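How Do You Teach a Robot to Tidy a Table?

My job is a funny one to explain at parties. I teach robots to do chores. People think that means I sit and type all day, and I do type a bit, but mostly I pick things up and put them down again. And again. And again!

Let me start with a question I get whenever I visit a school. Why can't you just tell the robot what to do?

Well, try it with a friend. Ask them to pretend to be a robot that knows nothing at all. Now tell them how to pick up a pencil. "Put your hand on it." Okay, so they slap a flat hand on top of the pencil. "No, close your fingers!" They close their fingers, but the pencil rolls off. How far should they open their hand first? How hard should they squeeze? Which finger moves before the others? You know how to do all of this, but you've never had to put it into words, and it's really, really hard to.

So we don't use many words. We show the robot instead.

There are two main ways to do the showing. The first one is by hand, and I mean that exactly how it sounds. You take hold of the robot's arm and move it yourself, a bit like when a grown-up held your hand to help you write your first letters. Inside the arm, at every joint, there are sensors that feel how far the joint has bent. While I push the arm along, the robot writes down all those bends, many times every second. Later it can play them back and make the same move without me.

The second way is remote control, and the grown-up word for it is teleoperation. "Tele" means far away (like in telephone) and operating means making something work. I stand a few steps from the robot and wear gloves that can feel my fingers bending. When I curl my pointer finger, the robot curls its pointer finger. When I reach out, it reaches out. The first time I tried it I just waved at myself for five minutes.

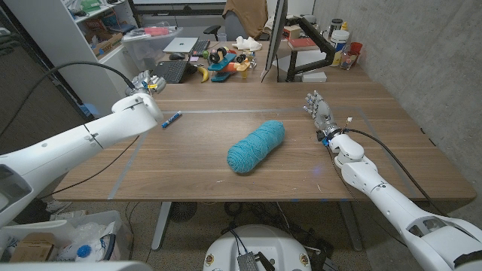

Every time I do the whole job from start to finish, we call it a demonstration, or a demo for short. One demo might be: reach for the yarn, close the fingers, lift, move it over, let go. Then I put the yarn back somewhere a little different and do it again.

Why different? My friend Marisol Cervantes explained this to me on my first day, and she used socks. Suppose you only ever learned to pick up one sock, lying in one spot, by the bed. Then somebody kicks the sock under the chair. If all you learned was "reach next to the bed," you'd grab a big handful of nothing. But if you've practiced with socks all over the room, you start to get the idea of socks. Robots are the same. We turn things around, swap them, and move them closer or farther away, so the robot has to look before it reaches.

We also put tape on the table to mark a work area. Things for the robot to practice on go inside the tape. It helps us remember where the arms can reach easily.

Yarn is tricky, by the way. A marker is hard and keeps its shape, so if your fingers are in the right place you've got it. Yarn squishes. Grab too little and you lift one sad strand while the rest stays on the table. I have done this so many times.

How many demos does a robot need? It depends on the job. For our yarn job we recorded 400. For a harder one, where the robot has to pass something from one hand to the other, we're up to 2034 and Gumaro Cuevas, who runs our lab, wants more. (My arms do not want more.)

After the demos comes the part where the computer studies. It gets two things from each demo: what the robot's camera saw, and how the arms and fingers moved. It goes through them over and over, looking for patterns. When the yarn looks like this, the hand goes like that. We often leave it running overnight and I go home and eat dinner.

In the morning I take off the gloves and step back — and the robot tries by itself. This is my favorite bit. Sometimes it goes right away. Sometimes it reaches so slowly you want to yell at it. Once in May it closed its fingers beautifully, lifted its hand high in the air, carried it all the way across the table and let go very gently, and the whole time there was no yarn in it.

When that happens we don't scold it. We look for what was missing from our demos. That time, I had never shown it what to do after a miss, so it had no clue it should try again. I went back and recorded 27 new demos where I missed on purpose and then fixed it. Mistakes are good teachers for robots too, as long as you show how to get out of them.

If you want to try this at home, you need one friend, one blindfold and a few soft things on a table. Your friend wears the blindfold and you stand behind them and gently guide their arms to pick something up. Do it five times, then let go and see if they can do it alone. Then move the soft thing a tiny bit to the left and watch what happens!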